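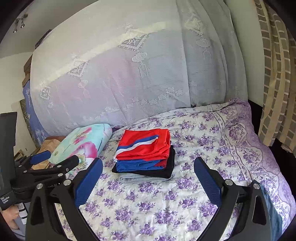 Felista Koech told the staff meeting that she had folded clothes for a living for most of her adult life and had never before been asked to do it slowly. She did not object to the new work, she said, but she wished it to be recorded as work, with its own rate and its own breaks.

News > Business > Employment

Bato agrees terms for staff on gripper folding work

09/09/2021

Bato, the laundry and household services company based in Zolevstead, has reached an agreement with its employees on the use of hand-held grippers for folding and stacking clothes. The agreement was approved at a meeting on Thursday and applies to all 273 members of staff, although only eight of them are at present assigned to the work.

Those eight employees spend part of each shift folding garments with a pair of grippers held in the hands. The movements are recorded and passed to Provex, the company supplying the equipment, for use in preparing an automatic folding line. Bato intends to install the first section of that line at its Mabula depot in December.

Under the agreement, no employee may be moved to gripper work without consent, and no employee who declines it may be given fewer hours as a result. Gripper work will be paid at the rate for skilled pressing, which is higher than the rate for general folding. A session may not last longer than 38 minutes without a break, and time spent fitting and checking the equipment will be counted as working time.

The agreement also covers sessions held away from the depot. Part of the folding is done in ordinary furnished rooms, on beds and tables, as the company's household service handles clothes in customers' homes as well as on its own premises. Employees who choose to hold sessions in their own homes will be paid a room allowance, and they may ask for any recording to be deleted within a fixed period if it shows family members or private papers. Managers may not require anyone to offer a room.

Tumaini Shirima, operations manager at Bato, said that the company had been slow to recognise how far the work differed from the tasks in existing contracts. "We treated it at first as folding with a different tool," he said. "The staff told us that it was closer to instruction. A shirt that takes a few seconds by hand takes far longer with the grippers, and our hourly targets made no allowance for that."

Those targets have now been withdrawn for gripper sessions. Supervisors had previously compared the output of gripper staff with that of the main folding tables, where an experienced employee is expected to complete 300 items in a shift. According to the staff side, the comparison had caused bad feeling between the two groups, and several employees had asked to return to their former places.

The meeting also heard concerns about strain to the thumb and wrist. Rehema Owino, speaking for the staff side, said that the grippers were not heavy when first picked up but became tiring when held level over a bed or a low table. Employees will be provided with tables of adjustable height at the depot, and a nurse will attend once a month. Where a session takes place on a bed, the employee may sit or kneel as preferred, and supervisors have been asked not to correct posture for the sake of the recording.

The longer-term effect on employment was discussed at some length. Bato has given an undertaking that there will be no compulsory redundancies in the folding department during the first year of the new line. Vacancies that arise in that time will be offered first to folding staff, with training in pressing, mending and machine supervision. The staff side had asked for two years, and the matter will be considered again when the line has been in operation for six months.

Ms Owino said that members had accepted the shorter period with reluctance. "People understand that their own skill is going into the machine," she said. "They would like to know where they will be standing when it is running."

Under the present plan, the automatic line will handle towels and flat linen to begin with. Mixed clothing, including sportswear and garments with slippery or stretched fabric, will continue to be folded by hand until further notice. Mr Shirima said that the smooth fabrics remained difficult and that he would not give a date for them. Stacks prepared for return to customers will still be checked by an employee before they are wrapped.

Copies of the agreement are available from the personnel office at Zolevstead and on the notice board at Mabula. Employees wishing to be considered for gripper work should apply in writing to their supervisor. Applications from part-time staff will be treated on the same basis as those from full-time staff.

Comments (4)

Adhiambo Temba
Does the room allowance apply to sessions already done, or only from now on? The article does not say and neither does the copy on our board.

Mabula reader
One year is very little. My mother was on the folding tables when the new presses came in and the retraining places went quickly. Apply early.

Adhiambo Makori
Pleased to see the targets dropped. I tried the grippers for a week and collars were the worst of it. Football shirts slide off each other whatever you do.

Adhiambo Temba
Replying to my own question: I have asked personnel and they say it will be backdated to the first session, but you must send in your dates.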